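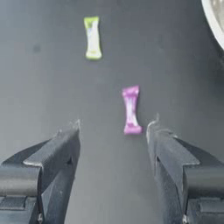
Making Twist-Wrapped Caramels That Keep Their Shape

Soft caramels fail in storage more often than they fail in the pot. They slump, stick to the paper, or turn grainy along the cut edge. The method below covers cooking, cutting, and wrapping, with most of the attention on the last two.

Equipment

A heavy saucepan holding at least 3 quarts. The mixture rises to more than double its volume when the cream goes in.
A probe thermometer, checked in boiling water before each batch. Note the reading and correct the target temperature by the difference.
An 8-inch square metal pan, lined with parchment that overhangs on two sides.
A long knife without serrations.
Waxed twisting papers or twisting-grade candy film, cut to size.

Ingredients

2 cups granulated sugar
1 cup heavy cream
1/2 cup light corn syrup
1/4 cup water
6 tablespoons unsalted butter, cut in pieces
1 teaspoon fine salt
2 teaspoons vanilla extract

Cooking

1. Warm the cream and butter together until the butter melts. Keep the mixture warm. Cold cream seizes the sugar and lengthens the cook.
2. Combine the sugar, corn syrup, and water in the saucepan. Stir over medium heat until no grains can be felt under the spoon, then stop stirring.
3. Wash down the sides of the pan once with a wet brush.
4. Boil to a medium amber. On a thermometer this falls between 320 and 330 F, but go by color.
5. Take the pan off the heat. Add the cream mixture in four additions, stirring after each.
6. Return to medium heat and cook to 246 F, stirring slowly across the bottom. For a firmer piece in warm weather, go to 248 F. I use the higher figure from June through August.
7. Off the heat, stir in the salt and vanilla. Pour into the lined pan without scraping the saucepan. The residue on the sides is hotter and drier than the rest and can seed crystals.

Altitude correction: subtract 1 degree F from the final temperature for every 500 feet above sea level. The boiling water check already includes this correction, so apply one or the other and not both.

Setting and cutting

Leave the pan uncovered at room temperature until the slab is cool all the way through, then cover it and let it stand overnight. Do not refrigerate. Condensation forms on a cold slab when it comes back to room temperature and dissolves the surface sugar.

Lift the slab out by the parchment and turn it onto a lightly oiled board. Cut strips 3/4 inch wide, then cut each strip into pieces 1 1/4 inches long. Press straight down. Sawing drags the caramel and rounds the corners. Wipe the blade with an oiled towel when it starts to pull.

If the pieces spread within ten minutes of cutting, the slab was undercooked. It can be returned to the pan with 1/4 cup of water, melted over low heat, and brought back to temperature. The color will be slightly darker.

Choosing a wrapper

Waxed paper holds a twist well and releases cleanly, but it passes moisture. Expect three weeks before the edges change texture. Candy film is a better barrier. Make sure it is sold as twisting grade, as ordinary cellophane-type film springs open. Foil-backed paper keeps its fold but tears at the neck if it is turned too far.

For the piece size above, cut wrappers 4 inches by 5 inches, with the 5-inch side running along the length of the candy.

Wrapping

1. Center the caramel on the wrapper.
2. Roll it up snugly. The long edges should overlap by at least 1/2 inch.
3. Pinch both ends close to the candy.
4. Turn the ends in opposite directions, one and a half turns each. Turning both the same way only spins the piece inside its wrapper.
5. Press the necks flat.

Wrapping one slab takes me roughly 40 minutes. Wrap on the day of cutting, and keep the unwrapped pieces covered in the meantime.

Storage

Pack in a tin or a lidded jar, no more than three layers deep, away from light. Keep between 60 and 70 F. Do not store them with mints, which will flavor the whole container through the paper.

Imani Biwott
Revised 8 October 2022: wrapper size corrected.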